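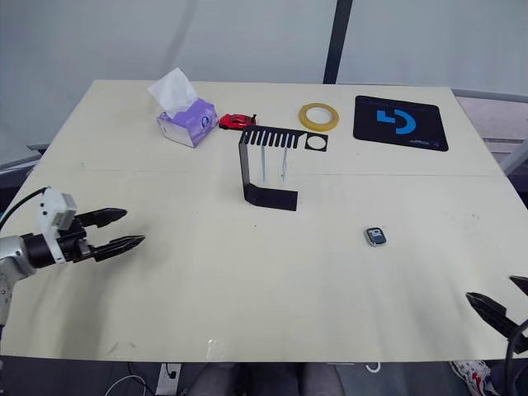
Left arm at the table, gripper open.

Ticket 3914
Subject: Rainfall total for Irkau wrong on the town page
Opened: 6th June
Opened by: Shahla Bahrami
Status: Closed

The Irkau page gives average annual rainfall as 30 mm. It should be in the region of 400 mm. The seven day forecast and the hourly table look fine, and so do wind speed and humidity. Only the yearly average is wrong. The sunny days figure was right when I checked it against the old page.

I cleared the browser cache and tried a second browser. Same result. The mobile version shows the same number.

Log

Checked the Plekudent import for the station. The monthly file has all twelve months and none of the values look odd. Added up by hand they come to the total Shahla expected, so the source data is not at fault.

Ran the page build again for Irkau only. No change.

Compared with the next station on the list, Stevia. Its rainfall is correct. Both stations use the Vlachopoulos gauge and send the same type of file, but the Irkau file has an extra column for snow depth, added last December. The build script picks columns by position, so from the snow column onwards everything is read one place to the right. The yearly total is the last column but one, and the page is showing the December total in its place.

Changed the script to pick columns by heading. Rebuilt the test page and asked for a check before putting it live.
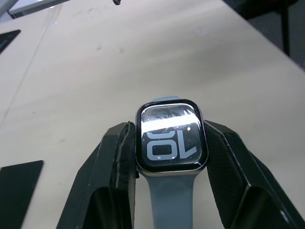 Negin Azimi: The test page is right for Irkau now, but the monthly chart further down still has no bar for December. Is that the same fault or should I open another ticket?

Same fault. The chart has its own copy of the column list and I had missed it. Changed that as well and rebuilt. All the bars are there and they match the file.

Put live after lunch. Went through the other stations for files with the snow column and found 3 more. All rebuilt, and the totals agree with the source files.

Shahla has confirmed the live page is correct. The old column list has been deleted from the chart code. Closing.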